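Plattner Laundry Folding Kit, reviewed

Posted September 2021

I've read enough promises about robots doing the laundry to fill a hamper, so I came to the Plattner folding kit in a bad mood. It's a pair of grippers, a software license and a thick manual from Goritz, the distributor. The box says it learns folding from people. Fine. So do teenagers.

Setup took 2 evenings. The manual assumes you already own a flat, well-lit table and a lot of patience. I tried towels first, and towels went well – square, heavy, hard to get wrong. I gave it 100 tries with the same hand towel and it made a fold I'd put on a shelf in 244 seconds on a good run. I can do it in 10. 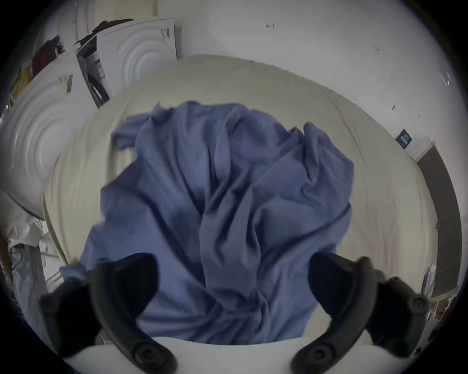 Soft, thin cloth is where my doubts come back. A towel holds its shape when you lift a corner. A shirt dropped in a heap has no corner to speak of until somebody finds one, and finding one is most of the job. The kit would pinch a ridge in the middle, lift, and set the whole heap down again a few inches over. Cumis, the older system I tested in January, did the same thing and cost less.

The fingers are good, I'll give them that. They grip thin fabric without chewing it, and the Nirkness add-on pads help a little with slippery stuff. If you run a shop that folds identical towels all day, ask for a demo and bring your own towels. For a family's wash, keep your money. Mine is still getting folded by hand, in front of the TV.

Two stars out of five.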